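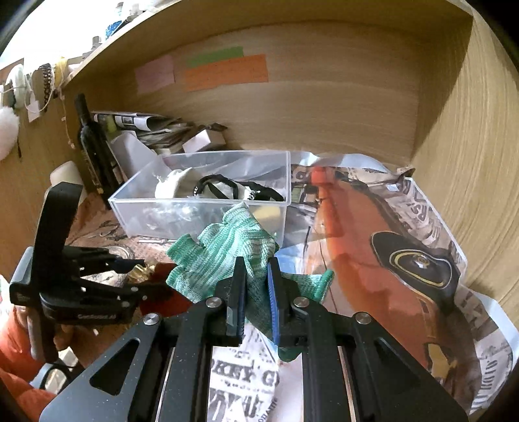
4. Loading your voter contact list

Turneo will take almost any list you give it, and that is the first thing to be wary of. The import screen shows a green tick once the file has been read, and the tick means only that the columns lined up. It says nothing about whether the people on the list still live at those addresses. Treat the job the way you would treat sorting a box of odd work gloves, like the green-and-white knitted one in the picture: check each item before you put it with the rest.

Before you start, you need the register extract for your ward, saved as a CSV file, and a campaign login with "Manager" rights. A "Canvasser" login can see the import button but cannot use it.

1. Open Lists and choose New list.
2. Type a name that includes the ward. "Final list" is a poor name, and you will end up with several of them.
3. Choose your file and press Read.
4. Match each column to a Turneo field. The program guesses, often wrongly. It tends to put the flat number in the "Title" field.
5. Set the household limit to 4. Larger households are moved to a page called Review.
6. Press Load.

Note: a file of more than 3,000 rows is split in two. The second half loads overnight and does not appear in the totals until then.

Caution: do not press Load twice. The screen can sit still for several minutes and looks as if it has failed. A second press makes a second copy of everyone, and Undo does not remove it.

4.1 Checking the result

Turneo gives every list a "confidence score". We have never found out how it is worked out, and the help pages are vague on the subject. Gladys Mwakalinga, who ran the Drestberg ward campaign, had a list score very well with 147 people on it who had moved away. Ignore the score and do this:

1. Open the list and sort by street.
2. Pick one street you know well.
3. Compare it with the register, door by door.
4. If you find more than a couple of errors, delete the list and go back to step 4 above.

4.2 Walk sheets

The "smart route" option claims to save time. On hilly ground it does not, as it takes no notice of slopes or locked gates. Switch it off under Settings, Routes, and draw your own.

Print no more than 280 doors per team for a weekend. Sheets printed before Wednesday will not show postal vote changes sent in that day, so print late if you can.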